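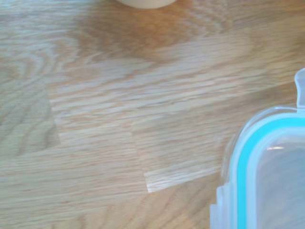
Table clearing took up most of this reporting period, and within it the lidded food boxes took up most of the hours. We had planned to have the whole after-lunch routine running by the end of August: cups and bowls to the sink, boxes closed and put away, top wiped. Cups and bowls are in decent shape. The boxes are behind schedule. The type we use has a clear plastic lid with a turquoise gasket and clip tabs, and on a wood tabletop the grain shows faintly through the lid, so the vision software often places the edge of the box where there isn't one. The gasket is the one part it finds reliably. Marilou Lagman has rewritten the grasp planner to look for the gasket first and work outward from it.

Results so far

We ran 900 trials on the table task, split between the Pudadeo kitchen and the bench at Navcombe. Cups and bowls are now picked up and set down well enough that we no longer keep a person within reach of the stop button for that part. Picking up a closed box works on most tries. Closing the clips does not. Of the failures we logged in the last week of testing, 47 were clips, either missed or pressed at an angle so that the tab slid off. We have stopped counting a box as closed unless all of its clips are down, and this lowers our numbers compared with the spring report.

Glare is the other problem. The oiled and sealed tops at both sites throw back the overhead light, and the depth readings in those patches are poor. Turning the lights down helped but is no answer for a working kitchen. Galang has lent us 2 polarizing filters and we will test them next month.

Wiping has not started. It depends on knowing that the table is clear, and we do not trust the system to say so while it still overlooks clear plastic.

Shop-floor work

The shelf-facing task at Grostis went ahead as planned. The machine can straighten a row of boxed goods faster than we expected but still slower than a clerk. Bagged goods slump and we have set them aside.

Budget and next steps

Spending is within plan except for gripper pads, which wear out sooner on the clip tabs than on anything else. We ask to move two weeks of engineering time from wiping to clip closing. If this is approved, Marilou will send a revised schedule with the next report. We would also like to drop the target of unattended table clearing this year and keep it as a supervised task.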